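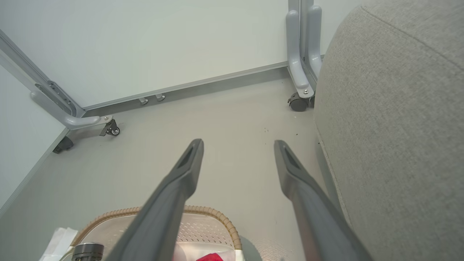 White panels meeting at a corner, with the aluminum rail along the floor.

Drodo Panel Walls: Frequently Asked Questions

What comes in a standard kit?
White wall panels, slotted aluminum posts, base rails, brackets, leveling feet and support legs. The hex key is in the small parts bag with the printed guide.

How many people do I need to put one up?
2. One person can do the rails alone, but the panels should be held upright while the second person tightens the brackets.

Do I need to drill into the floor?
No. The walls stand on their own feet and legs. If your floor slopes, start at the highest point and level from there.

How do I level a wall?
Lay the base rail first and leave the feet loose. Put a spirit level on the rail and turn each foot until it reads true – a quarter turn at a time is plenty. Two feet next to each other may end up at different heights. Tighten the brackets last.

Can I change the corner angle later?
Yes. Loosen the brackets at the post, move the panel and its support leg together, then tighten again. Take any shelves or signs off first.

How do I clean the panels?
Use a soft cloth and warm water with a little dish soap. Do not use scouring pads or solvent. For the rail, a dry brush gets dust out of the slots.

Crumbs and grit collect near the walls. Is that a problem?
Not for the panels, but grit under a foot can scratch a smooth floor. Sweep before you move anything, and lift the legs instead of dragging them.

Can I order single parts?
Yes. Feet are sold in bags of 16 under part number 271. Posts and panels are sold singly. Orders placed before 3 p.m. go out the same day.

Do Drodo panels fit older Besson frames?
No. The slots are a different width. Josiane Aubert in the parts office can tell you which frame you have if you send her the post measurements.

Who do I contact about a damaged panel?
Write to Romain Perrin at the service desk. Include your order number and keep the packaging until you hear back.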